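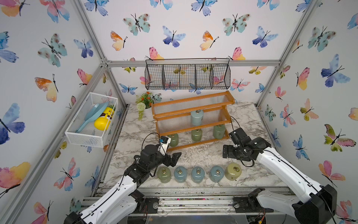

Part Two of the Prison Letters Talk, and What I Did With My Evening

11 Aug 2024

I finally sat down last night and listened to the second half of Eldana Tekleab's talk about her uncle's letters, which I have been promising to do since February, when I wrote about the first half and several of you told me (kindly, but firmly) that I had stopped right before the good part. You were right! I made a pot of tea, meant to listen for half an hour while I folded laundry, and ended up on the floor with a pile of unfolded towels and the whole thing finished.

If you missed the earlier post, her uncle Melnyk was a printer in Sernside who was convicted of setting fire to a records office. He always said he was at the shop that night, running off handbills for a rent strike, and three people said so in court. The jury went out before lunch and came back before supper. He served 221 months, and over that time he wrote 630 letters home, nearly all of them to his sister, who is Eldana's mother.

The first half was mostly about the trial. The second half is about the letters themselves, and I hadn't expected how much of them is plain household talk. He asks what the neighbors are growing. He wants to know if the back step ever got fixed, and then asks again two letters later, and again at New Year's, until you start to feel quite strongly about that back step yourself. There is a long stretch where he is teaching his niece fractions by mail. Eldana read one of those out loud and had to stop for a minute, and whoever was recording had the good sense to leave the pause in.

Then there is the business with the file. Years after the conviction, a law student named Pin-yu Mok asked for the investigation records under the state open records law and was told there was nothing further to release. She asked again, and was sent a single folder. She kept on asking, and in the end what came was 1,329 pages, a good many of them blacked out from top to bottom. On one of the pages that wasn't, there was a note from the first week of the investigation saying that a patrolman had seen the lights on and heard the press running at the print shop that night. The defense had never been given it.

I rewound that part and played it again. I think I had it in my head that these things get found in some dramatic way, with somebody meeting somebody in a parking garage, and here was a young woman at a kitchen table with a ruler, going line by line through photocopies. It took her most of two winters.

Even then it was slow. The judge agreed that the note should have been turned over, and the state appealed, and Melnyk sat where he was while they argued. Eldana is very fair about all this, fairer than I would be. She talks about the clerk at the Asen courthouse who always called her mother back the same day, and she says her mother sent that clerk a card every year afterward.

My one complaint is that the questions at the end are hard to hear. Somebody asks whether he ever got an apology, and I turned it up as far as it would go and still only caught half of her answer. I believe she said there was a settlement and that the papers had a line in them admitting to nothing. If any of you were in the room, please write and tell me!

The Jisbridge library has the first 30 letters in a bound copy at the reference desk. You can't take it home, but they will let you sit with it as long as you like, and there is a good chair by the window if you get there early. I went this morning and read up through the one about the plum tree. I'm going back for the rest when my sister can take the dog.

She does mention the back step, by the way. He fixed it himself the week he got home.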